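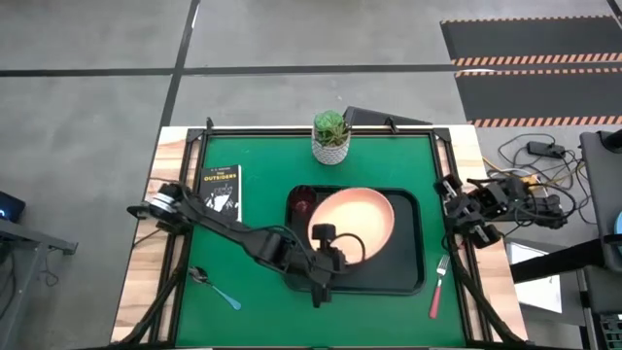
La bandeja oscura con el cuenco y la tacita; a un lado, el libro y la cuchara.

Bandeja rectangular Kuvine, tamaño mediano

Publicado el 2018-05-28 en Mesa y menaje

Compré la bandeja Kuvine en marzo para sustituir una Rurnent que se había combado. La uso a diario desde entonces, sobre todo para el desayuno y para tener juntas las cosas pequeñas que de otro modo acaban repartidas por toda la mesa. Es un objeto sencillo y la reseña va a ser más larga de lo que el objeto parece pedir, pero cuando la busqué solo encontré opiniones de una línea («bonita», «llegó bien») y me habría venido bien leer algo con más detalle.

Qué es

Una bandeja rectangular, oscura, con las esquinas redondeadas y el borde levantado. No tiene asas ni huecos recortados en los laterales. Se vende en tres tamaños y en un solo color, que la tienda llama negro. Según la luz tira a azul marino, y junto a una pieza negra de verdad la diferencia se nota. A mí me da igual, pero quien la quiera a juego con otra cosa debería verla antes.

La etiqueta no dice de qué material está hecha. Escribí a Jelcombe, la tienda donde la compré, y contestaron que era «apta para uso alimentario», lo cual no responde a la pregunta. Tampoco trae instrucciones de lavado. Yo la friego a mano.

Pagué 100 euros por un lote con la bandeja mediana y otra ovalada de madera, de Devadiga, de la que hablo más abajo. Por separado salían algo más caras. Me parece un precio alto para dos bandejas, y lo tengo en cuenta en la valoración final.

La superficie

El fondo es plano. Parece una obviedad, pero la Rurnent anterior tenía el centro ligeramente hinchado desde el primer día y los vasos bailaban. En esta un cuenco se queda donde se deja. Lo comprobé con lo más inestable que tengo, una tacita roja oscura de base estrecha, y no cojea en ningún punto.

Resbala un poco. Con las piezas secas no hay problema, pero si la base de un cuenco está mojada y se inclina la bandeja al levantarla, el cuenco se va hacia el borde. El borde lo para. No se me ha caído nada en este tiempo, aunque he visto llegar el café hasta el canto más de una vez. Para transportar líquidos por una escalera pondría un paño debajo de las tazas.

Las marcas de dedos se ven, como en cualquier superficie oscura. También el polvo, y el polvo más que los dedos. Si la bandeja va a quedarse de adorno encima de un mueble, hay que contar con pasarle un trapo cada poco. Las migas, en cambio, se localizan enseguida, y para desayunar eso me parece una ventaja.

En cuanto a rayas, tengo una fina, de unos meses de cucharas, tazones y alguna llave que no debería haber dejado ahí. Solo aparece mirando la bandeja de lado. El canto no ha saltado en ningún sitio.

El borde

Es lo mejor de la pieza. Tiene la altura suficiente para que no se salga una cuchara al caminar y deja meter la mano sin molestar cuando se come directamente sobre la bandeja. Además está un poco curvado, y esa curva ayuda a pasar la bayeta sin que se quede suciedad en el ángulo. La Rurnent tenía una esquina viva donde se acumulaba azúcar y había que sacarla con un palillo.

Lo que no me convence es cómo se levanta de la mesa. Al no haber asas, los dedos tienen que entrar por debajo del borde, y si la bandeja está apoyada en una superficie lisa cuesta el primer tirón. Con la bandeja cargada hay que arrastrarla hasta que asome por el canto de la mesa y cogerla desde ahí. Después de tantas mañanas lo hago sin pensar, pero alguien con poca fuerza en las manos lo va a encontrar incómodo. Con dos muescas estaría resuelto.

Lo que cabe

En el tamaño mediano caben sin apreturas un cuenco ancho y bajo, una taza pequeña y los cubiertos. Mi combinación habitual es el cuenco de interior anaranjado, la tacita pegada a él y la cuchara del mango azul claro. Queda sitio para una servilleta doblada. Un plato llano grande también entra, pero ya no deja espacio a casi nada más, y una jarra la desequilibra si se pone en un extremo.

El libro lo dejo fuera. Intenté lo de leer con el desayuno en la misma bandeja y acabé con una mancha de yogur en la contraportada. Ahora The Outsiders vive a la izquierda y la bandeja en el centro.

Quien suela desayunar en pareja debería ir directamente al tamaño grande. El pequeño lo vi en la tienda y no le encontré mucha utilidad: da para una taza y unas galletas.

La ovalada de madera
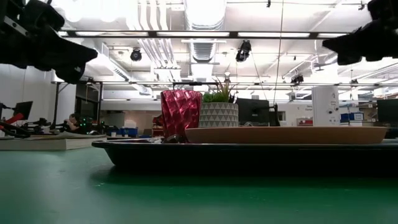
La Devadiga es una bandeja baja, de madera clara, con los lados lisos en pendiente. Pesa 364 gramos en mi báscula de cocina. En Jelcombe la ofrecen como pieza para poner encima de la rectangular, a modo de segundo nivel, y yo tenía mis dudas porque me sonaba a excusa para vender el lote.

En la práctica sí le he encontrado un uso. Cuando no es hora de comer, la dejo sobre la oscura y hace de vaciabolsillos o de frutero de poca capacidad. El contraste de colores funciona bien, el marrón claro sobre el negro azulado, y al lado queda una franja libre en la que pongo un vaso o la suculenta pequeña. Dos macetas ya no las pondría, porque obligan a empujar la de madera hasta el extremo y el conjunto se ve torcido.

Para comer no la uso nunca con la otra. Apilar dos bandejas y llevarlas en la mano es mala idea: la de arriba se desplaza con cualquier giro. Si hay que trasladar las cosas, primero se quita la ovalada, se lleva aparte y se vuelve por la oscura. Quien espere un sistema que encaje debe saber que no encaja. Son dos piezas de marcas distintas que alguien ha decidido vender juntas.

La madera pide más cuidado. La limpio con un paño apenas húmedo y la seco en el momento. Una vez dejé encima un limón cortado y quedó un cerco que tardó varios días en irse. Le pasé aceite mineral al mes de tenerla y pienso repetirlo de vez en cuando. Los lados en pendiente tienen un inconveniente menor, y es que las cosas redondas ruedan hacia el centro y se amontonan. Con llaves y monedas da igual. Con tomates cherry también, a decir verdad.

Plantas encima de la bandeja

Lo cuento porque es la pregunta que más me hicieron cuando mencioné la bandeja en la entrada anterior. La suculenta está en una maceta blanca con dibujo gris y la muevo mucho, a ratos en la bandeja y a ratos en el fondo de la mesa. La riego en el fregadero, la dejo escurrir y la devuelvo a su sitio. Nunca la he regado sobre la bandeja, así que no puedo decir si el agua estancada la estropea. El agua que ha caído de un vaso no ha dejado señal, pero se secó en el mismo momento.

Lo que sí deja es tierra. En el fondo oscuro se disimula bastante y luego aparece en la esponja. Conviene sacudirla antes de mojarla, o se hace barro en la curva del borde.

Comparación con la Rurnent

La Rurnent era más barata y tenía asas. Ahí terminan sus ventajas. Se combó al tercer mes, supongo que por ponerla cerca del radiador, y desde entonces giraba sobre sí misma como un plato de microondas. La Kuvine lleva menos tiempo conmigo y no ha pasado un invierno entero, de modo que la comparación es incompleta. De momento sigue apoyando en las cuatro esquinas. Lo compruebo apretando con el dedo cada vez que la friego, por desconfianza.

La anterior hacía también más ruido. Una cuchara que caía en ella se oía desde el pasillo. En la nueva el golpe es seco y corto.

El envío

Llegó en una caja bastante más grande de lo necesario, con papel arrugado entre las dos bandejas. La oscura traía un adhesivo pegado en plena superficie que no salió limpio. Tuve que frotar los restos con aceite de cocina y luego con jabón, y en una pieza de este precio eso molesta. El adhesivo de la ovalada estaba por debajo y se despegó sin problemas. Jelcombe tardó un día más de lo anunciado y avisó por correo.

A favor

Fondo plano, nada cojea.
Borde alto y curvado, fácil de limpiar.
Aguanta bien el uso diario; una sola raya visible.
Poco ruido.

En contra

Sin asas, cuesta levantarla de una superficie lisa.
Se ve el polvo.
El fabricante no indica el material ni cómo lavarla.
El lote es caro, y las dos bandejas no encajan entre sí.

Valoración

La bandeja oscura la volvería a comprar, suelta y en el mismo tamaño. La de madera está bien hecha, pero habría podido pasar sin ella y no creo que justifique el lote, salvo que se busque algo decorativo para una mesa que está siempre a la vista. Si en casa hay alguien a quien le cueste agarrar las cosas, buscaría otro modelo con asas aunque el borde fuese peor.

Si Kuvine contesta a mi consulta sobre el material y el lavavajillas, lo añadiré al final de esta entrada.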